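Two Arms and a Pile of Cloth: Project Report, Spring Term

April 2, 2018

My project this term was a small two-armed cell for picking up cloth, built in the shared workshop at Eten. I named the arms, which I was told not to put in the report, but it makes the rest much easier to write. Jirka is the left one. Wemby is the right one. The control code that runs both of them is called Poduval and it has been rewritten twice since October.

I started with rigid blocks, and those went fine after a couple of weeks, so I moved on to fabric and everything got harder. A block has a top and sides. A shirt on the floor has whatever shape it landed in! I had a whole section planned on finding the edges of a folded garment, and I dropped it, because most of the time there is no clean edge to find. What I do now is look for a ridge that stands up from the floor, bring the fingers down on either side, close, and lift.

The walls took me a weekend. I wanted panels with a busy print on them so the vision side would have to cope with something other than plain white, and the floral paper was what I could get for cheap (I like it a lot, for the record). The corners are aluminum and the floor has a marble look. 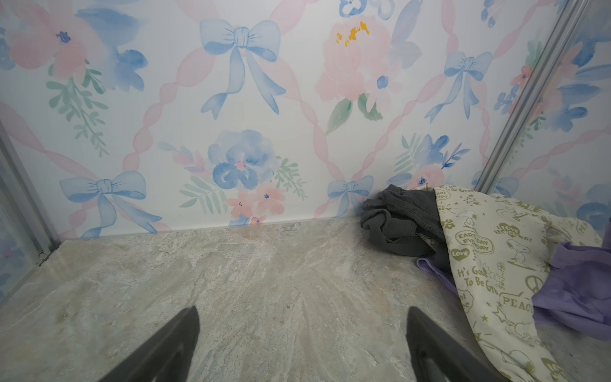 Wrist camera view over the open fingers, cloth pile on the right.

The wrist cameras were the best decision of the project. Before I had them I was working only from the fixed camera, and an arm would get between the camera and the cloth right when I needed to see the grip. The downside is that the picture swings around whenever the wrist turns, so I had to redo the calibration more than once – the bracket only needs to shift a tiny bit and the fingers close beside the fold.

I logged 418 grasp attempts. In 228 of them the cloth came up off the floor and stayed in the fingers for the full hold, and everything else I counted as a miss, even the ones that looked great until the last moment. Printed fabric was no worse than plain, which surprised me. Dark fabric was the worst by a long way, and I think my lighting is to blame for a good part of that.
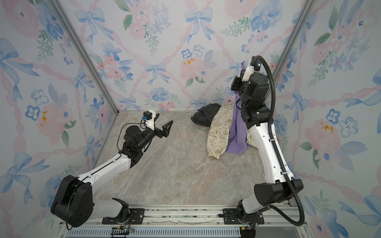 Do both arms need to be the same model for this to work?
They can be different, as long as each one has its own calibration and the software knows how far each can reach. Matching arms just means less setup.

Things I would change: I'd plan the wiring first. I left it until the arms were bolted down and then spent an evening on my back under the bench with a flashlight. I'd also set a spending limit sooner. I had $300 for everything apart from the arms, and too much of it went on connectors I bought in the wrong size – 2 bags of them are still in my drawer.

Next up is getting Jirka to take hold of a second corner while Wemby keeps the first one. Poduval can already move both arms at once, but it doesn't yet check whether they're about to bump into each other, so for now they take turns.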